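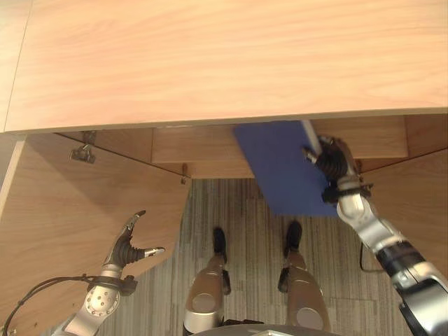 Head cam, right hand closed on the blue board, left hand open.

1/ Under-desk grasp, Foltodmont stack. The desk top hides most of the volume the planner cares about, so we now keep occluded voxels as occupied until a second view clears them.

2/ Cost of that: planning time went from 938 ms to 1055 ms at the median. Fine for us.

3/ Grip check runs on finger current only. Vision kept reading the pale edge strip as part of the desk.

4/ Sampler capped at 3000 nodes. Above that Wike drops frames.

5/ Still open: the hanging cable isn't in the collision model. Patch goes into Lulska on Monday.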